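Switching to loose leaf

I gave up tea bags in January. My sister-in-law Bhavana Gounder had been after me to try loose leaf for years, and when my last box ran out I ordered a bag of black tea from Tejada instead of going to the store.

The first two weeks were not great. I used too much leaf and let it sit too long, and every cup came out bitter. Now I use 2 level teaspoons for my big mug and take the leaves out after four minutes. I set the timer on the stove or I forget.

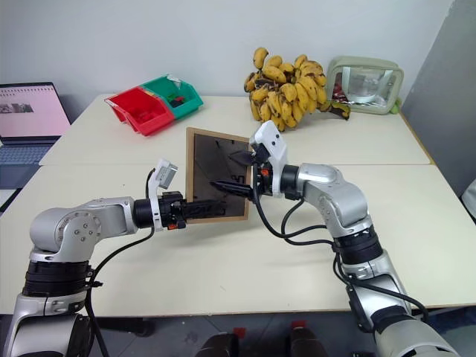 Storage was the other problem. The bag it comes in doesn't reseal well, so I moved everything into an old cookie tin and keep it away from the spice shelf. My first batch picked up a hint of cumin — not terrible, but not what I wanted at breakfast.

Cost works out fine. A bag is $9 and lasts me 40 days if I stick to one mug in the morning. The same leaves will do a second cup, weaker, and I usually drink that one after lunch.

Next I want to try a green. Bhavana says to let the kettle cool first, so I'll start there.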